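How a Gripper Is Looked After

The Tevby Learning Center explains the machines used in its programs. Readers may begin at any section.
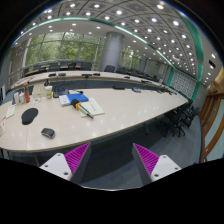
The two fingers of a hand-held gripper, with magenta ribbed pads, in a conference room.

What is a gripper?
A gripper is a tool that picks things up. Robots use grippers in place of hands. Some grippers, like the one shown, can also be held by a person. The Center's own model is called the Dromow.

Why do the pads have ridges?
Ridges help a pad hold on to an object. Tires and the soles of sneakers have ridges for a similar purpose. Dust can fill the spaces between them, and a dusty pad may let things slip.

How is the Dromow cared for?
Staff switch the tool off before any work begins. The pads are wiped with a damp cloth and left to dry. Each screw is checked with a small screwdriver. A screw should be snug, but turning it too hard can crack the part around it.

Next, the fingers are brought together slowly. The pads should meet evenly. If one sits higher than the other, that finger is loosened, lined up and tightened again.

When are the pads changed?
Dromow pads are replaced after 1,000 grips, or sooner if a ridge is torn. Used pads go in the Flallivlow parts bin.

Words to know
Pad: the soft part of a finger that touches an object.
Align: to put parts in line with each other.

Page reviewed August 18, 2022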